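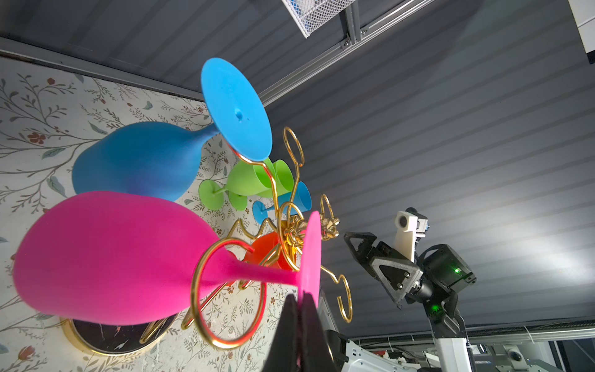

Lettings Negotiator, Riltmont office

Studach Residential is looking for a lettings negotiator to join its Riltmont branch from April. The job is permanent, full time and mostly indoors, although you will spend a fair amount of it on other people's doorsteps trying to remember which of the keys is for the porch.

About us

We let and manage homes in Riltmont and the villages on the Lindsay side of the river. The branch looks after 255 tenancies, from studio flats over the shops on Grulidia Street to farmhouses with more outbuildings than bedrooms. We don't do sales. Our sister office does sales, and will tell you so at the Christmas lunch.

The rental market here is short of homes and long on people who want them. A two-bedroom terrace with a working boiler and somewhere to leave a bicycle can draw 30 enquiries before the kettle has boiled. Most of those people will be disappointed, and a good part of your week will be spent disappointing them politely, promptly and in writing. If you have been on the other end of a letting agent who never rang back, you already know how we would like you to behave.

What you will be doing

Answering enquiries by phone and email, and working out which callers want the house and which only want to see inside it.

Booking and carrying out viewings, including early evenings and one Saturday morning in three. You get the time back in the following week, and we do mean the following week.

Visiting landlords to give a rental valuation. This calls for tact. Many owners have heard what a friend of a friend gets for a flat in another county, and have done the sums already.

Taking references, checking right-to-rent documents and drawing up agreements. You will need to read the agreements all the way through. It has been known to matter.

Preparing inventories and seeing tenants in and out. Our standard inventory form runs to 97 lines and covers everything down to the plug in the bathroom basin. You will develop opinions on the phrase "fair wear and tear".

Writing the adverts. We have a house style, and it bans "deceptively spacious", "must be seen" and "compact" when used to mean that the oven door touches the opposite wall. If a road is noisy, we say so. Viewings go faster when people arrive expecting the right house.

What we are after

You should be comfortable talking to strangers and happy to hear the same question six times in one afternoon. Some experience in lettings would be welcome, but we have had good people from hotels, call centres and, in one case, a ferry. A qualification in residential lettings is useful; if you haven't got one we will pay for the course and the first sitting of the exam. The second sitting is a matter between you and your conscience.

You need a full driving licence and your own car, insured for business use. Mileage is paid monthly. Please don't apply on the strength of a provisional licence and a cousin with a van.

Spelling matters more than you might expect. We once advertised a "south-facing garden with pubic footpath" and are still hearing about it.

What you won't find here

There is no commission on this post. We took it away a few years ago after noticing that it mainly encouraged people to let the wrong house to the wrong tenant very quickly. The salary was raised to make up for it, and will be given in full to anyone who asks before applying. There are no morning chants, no brass bell and no league table on the wall. There is a whiteboard, but it is for keys.

What you will get

A proper salary, reviewed each spring. Five weeks' holiday plus bank holidays, with your birthday on top if it falls on a working day. A workplace pension. A parking space, shared on a rota that is taken more seriously than anything else in the building. A desk by the window, which is pleasant until late afternoon, when the sun comes round and you will learn to type by memory.

You will report to Jovita Xolalpa, our lettings manager, and spend your first month going out with Ezequiel Manríquez, who handles the property management side and knows every stopcock in Riltmont. Nobody will send you to a valuation on your own until you have sat through at least a dozen of theirs.

How to apply

Send a CV and a short letter to Jovita at the Riltmont office, or hand them in at the front desk before 5.30pm. One page is plenty for the letter. In it, please include a description of the place where you now live, written as a rental advert in no more than 97 words. Be truthful. We would sooner read about the damp in the back bedroom than about your passion for excellence.

Interviews will be held at the branch and last 45 minutes, with a short role play in which Ezequiel pretends to be a landlord. He enjoys this more than he should. Everyone who applies will get a reply, including those we don't interview.

No recruitment agencies, please. We know where you are.

Search jobs, branches, properties
Enter keyword or postcode
Go

Related vacancies
Property Inspector, part time, Riltmont
Accounts Assistant (client money), Lindsay
Weekend Viewings Assistant, Riltmont
Maintenance Coordinator, maternity cover
Register for future vacancies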